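Como limpar e guardar luvas de trabalho claras (sem as estragar)

Dicas para a casa e o jardim

Quem gosta de mexer na terra, arrumar a garagem ou pintar uma cadeira ao domingo de manhã sabe como umas luvas claras perdem depressa a graça. Eu comprei as minhas na Prandetti, aqui ao pé de casa, e confesso que as primeiras duraram muito pouco, coitadinhas, por pura falta de jeito minha. Desde então fui apurando este método, que é simples e se faz com o que há em qualquer cozinha.

Vai precisar de: uma bacia, água morna, sabão neutro, uma escova de dentes velha, duas toalhas e uma mesa desimpedida.

Primeiro, sacuda bem as luvas lá fora e veja a etiqueta - se o fabricante proibir a água, fique-se por um pano húmido. Calce uma luva de cada vez e ensaboe-a como quem lava as mãos, com calma, insistindo nas pontas dos dedos e nas pregas entre eles. A escova fica para as costuras, sempre com pouca força.

Depois de passar por água limpa, aperte a luva dentro de uma toalha, sem torcer. Pouse-a então na mesa com a palma para baixo, estique os dedos um a um e deixe o punho cair à vontade, mesmo que faça umas pregas.
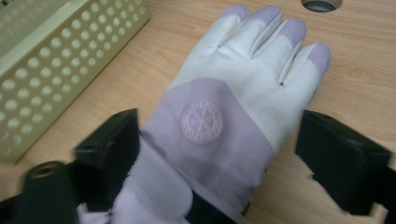 Foto: arquivo Jiment

Os punhos de cor suave, como este lilás, pedem um bocadinho mais de cuidado. Se houver um logótipo, não o esfregue com a escova; passe só a esponja com espuma, em círculos pequenos, e retire o sabão com um pano molhado. As pontas dos dedos coloridas tratam-se da mesma maneira.

Deixe secar à sombra, sobre a segunda toalha, e vire as luvas a meio da tarde. Nada de radiadores nem de secador, por muita pressa que tenha! Antes de as guardar, meta um dedo lá dentro para confirmar que o forro não ficou húmido.

Por fim, junte o par palma com palma e guarde-o deitado numa gaveta, sem nada pesado em cima. Eu tenho as minhas numa caixa que sobrou de uma encomenda da Wostard e cabem lá perfeitamente, com espaço para a tesoura de podar ao lado.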